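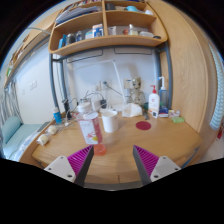 2 min read

The case for clearing your desk at the end of the day

March 17, 2026

Most people tidy a desk when they can no longer work at it. By then the job takes an afternoon, and half of what gets moved goes into a drawer to be dealt with later.

Workers at Narel, a small map publisher in Utgate, do it differently. At 17 minutes before closing, they stop and put things away. Cups go back to the kitchen. Paper is filed or recycled. Bottles and lids and anything else that came from home go home again.

The habit began last August, when the company moved into smaller rooms above the Sugiyama print shop and staff had to start sharing desks. Two people use each one, on different shifts. Whatever the first person leaves behind, the second has to work around.

There were complaints in the early weeks. Some staff felt they were losing time they could have spent on proofs. Others did not like giving up the things they kept near them, such as hand cream, a favorite mug or a plant. The company bought shelves from Etum and gave each person one to fill as they pleased. That settled most of it.

A shared desk also shows how little is needed on it. The map editors work with a screen, a lamp and a ruler. The sales team needs even less. The archive of 1000 printed sheets, which used to spread over every flat surface, now stays in its cabinets until someone asks for a sheet.

Narel plans to keep the routine when its lease runs out, even if the next office has a desk for everyone.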